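**Brollow is looking for players and mission testers for the October campaign**

Posted 13 March 2019

Hello all,

we are a small flight simulation group named Brollow. We fly together online, mostly in helicopters and older transport aeroplanes, and we build our own missions. At the moment we are preparing a long cooperative campaign with the working title Zollirby. It should start in October, and for this we need more people than we have now.

The campaign plays on an invented island called Uklow. There are two airfields, a harbour and a lot of bad weather. The players must bring supplies to the villages in the north while the front line moves a little after every mission. What you lose in one mission stays lost in the next one, so flying home with a damaged aircraft is often the better choice.

**Who we are searching for**

- Pilots for the transport flights. You should be able to start, navigate and land without help. Air refuelling is not needed.
- Helicopter crews, best if you come already as a pair. Single players are also welcome and we will find you a partner.
- 2 mission testers. This is the work with the least glory. You fly the same mission many times, try to break it, and write down what happened.
- One person who likes to write briefings. Good English is more important here than good flying.

We plan with 22 seats in total. When these are filled we will open a reserve list, and people from the list will fly more often than they may think, as somebody is always ill or on holiday.

**What we expect**

Please come on time, or tell us before if you cannot come. A mission lasts 2 hours and the briefing comes in front of it. Voice chat is necessary, but your accent is not important. Most of us speak English as a second language and we have all learned to speak slowly on the radio.

You need a stable connection, a headset and some kind of joystick. Expensive pedals or a copied cockpit are nice to have, but several of our best pilots fly with a simple stick on the kitchen table. Minimum age is 18.
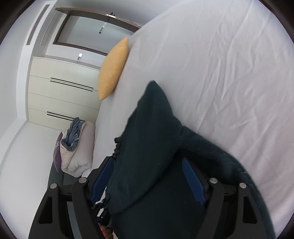

*A dark green knit blanket, lifted from the bed.*

**What we offer**

You get a place in a friendly group with a clear plan for the whole campaign. All maps and radio cards are made by us and you receive them before the first flight. For new members there are training evenings on our practice server, which we call Jang. There you can crash as much as you want and it will not be counted anywhere.

There is no payment for any of the roles, also not for the testers. The testers will have their callsign in the campaign credits and may choose their aircraft first.

**How to apply**

Write a private message to the Brollow account on this forum. Please tell us:

1. Your callsign and your time zone
2. Which role you would like, and a second choice
3. Which aircraft you know well
4. If you have flown with a group before (it is no problem if not)

We answer every message, but it can take some days. After that we invite you to a short flight on Jang, so that both sides can see if it fits. It is not an exam. If you are applying as a tester, please add a small bug report from any game you have played, a few lines are enough.

Questions can be asked in this thread also.

The Brollow group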